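Workshop notebook, Sunday, kept by Halldóra Juhl

Came in after lunch with the heating off and my coat on, meaning to stay an hour, and of course it was nearly dark when I locked up. Most of the day went on the mock bathroom for the Jurnon job, and I want to get it down while it's fresh, as I never remember on Monday what I decided.

The question from Amham is still the same one: how do people tidy a small bathroom when there is nowhere to put anything down? We have 73 diary sheets back now, out of the 100 we posted, and I read the last bundle with a pot of tea. They are lovely, some of them. One woman has filled both sides and carried on up the margin about where her husband leaves his socks. Nearly everyone mentions the floor sooner or later — clothes dropped beside the loo, a bag of something waiting to go out, the mat that never lies flat.

Moved the Dretska shelf drawings to the wall by the kettle so I can look at them while it boils. I still think the lower shelf is too deep. Zacharias want it kept as it is and have quoted 3,425 for the set, so we had better be sure before I say anything rude.

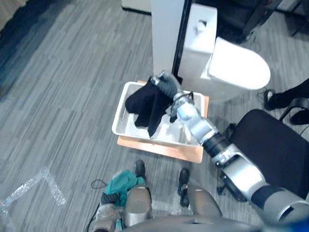

The tray is the part I keep coming back to. I was all for a hook and a basket at the start, but a low tray is easier to live with, and you can pick the whole lot up when you want to sweep. With a black cloth thing on one side and a crinkly clear bag on the other it holds a fair bit of bathroom clutter, and the raised rim gives you an edge to work against. I do like it up on the light board next to the toilet, too. On that striped carpet a white tray by itself looks a bit lost, I think.

To do: try the tray 50 mm narrower, ring Amham about the missing sheets, and find my good tape measure, last seen on the windowsill under somebody's newspaper. Also milk.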